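Site Visit Report: Urnaris Open Day
Submitted January 18, 2023
Module: Automation Systems, Project Kan

3. Demonstration

The group attended the open day held by Urnaris at its Brandcombe office. The session covered the recording of manual tasks for later use in robot training. The task on show was desk work with paper and highlighters. The operator wore black gloves on both hands, with a VR controller mounted on the back of each.
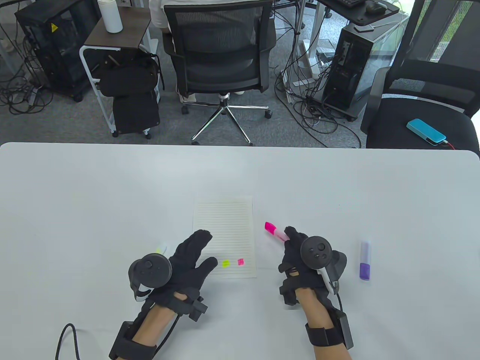
Figure 1. Operator's hands at the table, with lined paper, two sticky notes and highlighters.

According to the host, each task is recorded in batches of 300 attempts, and 286 of the last batch were kept. The rest were dropped for tracking faults. The full set stood at over 3,890 recordings in June. Our questions dealt mainly with the wrist modules — their weight, and the cable routing.

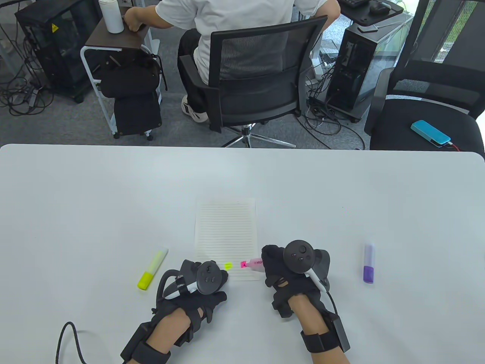
Figure 2. Marking step, pink highlighter in the right hand with its tip on the paper.

3.1 Remarks

Marking was of more interest to Kan than the handling of notes, as contact force matters in our own gripper tests at Sisano. No force data was handed out. The host agreed to send a sample file, to be treated in Section 7 together with the joint angle plots.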